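# Looking after a hand-held two-finger gripper

Notes for the Pirnton grippers, revised November 13, 2024. They cover the finger linkages, the pads and the cable. Anything inside the body goes back to Scanlon.

## Before picking anything up

Wipe the pads with a lint-free cloth and a little isopropyl alcohol. Dish soap leaves a film and the next plate slides. Let the pads dry with the fingers open.

Open the fingers to the stop and look at the pivot pins. Each head should sit flush with its link. A pin that stands proud gets pressed back and marked with a paint pen. If the mark has moved by the next check, replace the pin and its clip together.

Route the cable so that it hangs in a loose curve and clears the table edge. A tight bend at the bracket will break the conductors long before the jacket shows any wear. 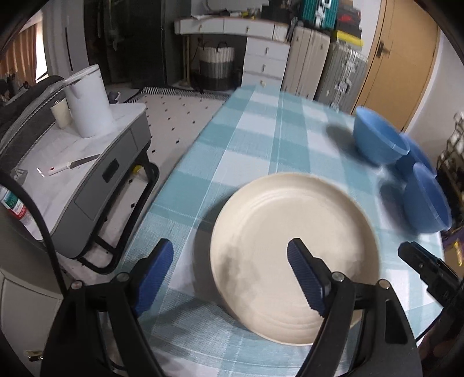 Close the fingers slowly with nothing between them. The pads should meet along their full length. If they touch at the tips first, loosen the two pad screws on one side, close the fingers on a strip of card, and tighten again. Do one side at a time. With both sides loose there is no reference left, and the job takes three times as long.

## Pads

Pads are changed after 90 hours of use, or sooner if the surface looks glazed. Droltosine pads and Flanetti pads both fit, but they differ in thickness — never mix them on one tool. Store spares flat, in the dark, away from the radiator.

1. Back out the pad screws and keep them in a dish.
2. Scrape off the old adhesive with a plastic card. A steel blade scores the backing plate.
3. Fit the new pad dry and check the alignment.
4. Apply adhesive, clamp lightly and leave for 8 hours.

## Linkages

Use one drop of light oil per pin, worked in by opening and closing the fingers, then wipe off whatever comes out. Grease holds crumbs and flour. The unit serviced in May had been greased, and the links had to be soaked overnight before they moved freely.

Side play at the fingertip is measured with the fingers half open. Up to 7 tenths of a millimeter is acceptable on a used tool.
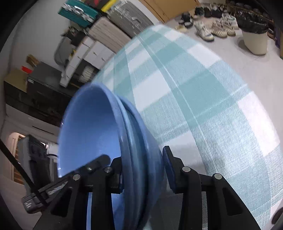
**How hard should the fingers press on a bowl or plate?**

Only enough to stop it turning under its own weight. If it needs more than that, clean the pads first and check that they meet evenly. Extra force wears the pins and can chip a glazed rim.

## Log

Write down hours, pad type and side play after each check. Tool 279 has its own sheet, as its left finger was rebuilt with longer pins.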